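The owner of the Skustumov repair and sewing shop keeps her small parts in open cardboard boxes, and she has no plans to buy drawers. "I had a cabinet with 50 drawers," she said. "I never knew what was in any of them."

Binder clips, plastic clips, nuts and odd bits of plastic all go in together. She sorts on a towel laid over the table.

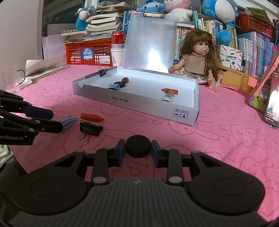 The towel keeps round things from rolling off, she said, and it can be shaken out at the end of the day. She moved to Skustumov from Manberg eight years ago and brought more than 400 boxes with her.

"Most of them were shoe boxes. I still have the lids somewhere."

She goes through each box every December.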